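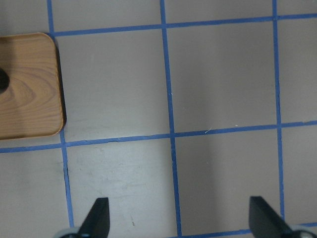
Wooden tray on a gray surface marked with blue masking tape

Masking tape

Masking tape is a pressure-sensitive adhesive tape made of thin, easily torn paper and a coating of glue that holds lightly and can be peeled away. It is used mainly in painting, to cover areas that should stay free of paint, and also for labeling, light bundling and the temporary marking of floors and tables. It is sold in rolls of several widths and in a range of colors.

Construction

The backing is usually crepe paper, which has fine wrinkles that let the tape stretch a little and follow gentle curves. The paper is treated with a binder so that it does not split when the roll is unwound, and the back is given a release coat that keeps one layer from sticking firmly to the next. The adhesive is commonly based on natural or synthetic rubber. Acrylic adhesives are used where the tape must stand up to sunlight.

Types

General-purpose tape is often tan or cream and is meant to be removed soon after use. Painter's tape, frequently blue or green, has a gentler adhesive and can stay in place longer. Tape for automotive work is made to withstand the heat of drying ovens. Very narrow tapes, known as fine-line tapes, often have a plastic backing and give a sharper edge.

Manufacture in Priltness

The town of Priltness has been a center of tape coating for many years. The Mazza works, the older of its two plants, makes general-purpose tape in jumbo rolls that are slit to width on site, and has 394 employees. The Flekisent plant opened in November 2000 and produces low-tack tape under the Siko name. A standard Siko roll is 60 yards long. The two plants share a rail siding but have separate owners — a proposed merger was dropped before any agreement was signed.

Use

The surface should be clean and dry before tape is applied. Painters press the edge down with a putty knife or a fingertip and pull the tape back slowly at an angle, often while the last coat is still slightly soft. Tape left too long may leave residue, which can usually be lifted with mineral spirits on surfaces that tolerate it.

Tape is also used to set out lines in gymnasiums, theaters and workshops. Stage crews mark the positions of furniture with it, and teachers use it to divide tables into work areas.

Storage

Rolls are best kept flat in a cool place away from direct light. Heat softens the adhesive, and the edges of the roll may become sticky and collect dust.

See also: Adhesive tape; Crepe paper; House painting

Last edited 25/03/2025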